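Monday, late evening

I came home at seven and my legs are like two wet towels. The choir practice in Plustilcombe was moved to the bigger hall and the bus does not go there, so I walked both ways with the folder under my arm. We are now 18 singers, and for the first time the basses are louder than the sopranos. Mrs. Pavliuk was pleased with us until page four. Then she closed the piano lid and asked us to only speak the words, slowly, like we read a letter to somebody.

It was difficult for me. When I sing in English I can hide behind the melody, but when I speak, every "th" stands there alone. Matvii Hrynyshyn, who stands next to me, whispered that I should think of my tongue as a small drawer. I still don't understand this, but I laughed, and after this it was easier.

The concert is in April and we need 1000 for the hall. We have 700. I offered to bake for the sale in Rurard, and now I regret it a little, as I promised 30 honey cakes and I know only my grandmother's recipe. She never wrote the amounts. She wrote "flour, how much it takes." I called my mother and she said the same sentence, in the same voice.

I made one small trial tonight, with too much cinnamon. I ate it anyway, standing, and read my letter from Brultness again. They ask if I want to extend the rent for the second year. I think yes. I did not think yes in winter. 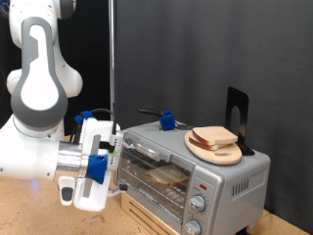 The toaster oven on the light wooden table.

Tomorrow I will buy the darker honey and practice page four in the kitchen – quietly, the walls are thin.

Comments (3)

Oksana: My grandmother's recipe says "bake until ready." Use less cinnamon and let the dough sleep one night in the cold.

tenor_in_exile: Speaking the words is the best exercise there is. We did it for a whole month and hated it. Good luck with page four!

R. Dell: Are you selling by the slice or whole cakes only? I would like to come.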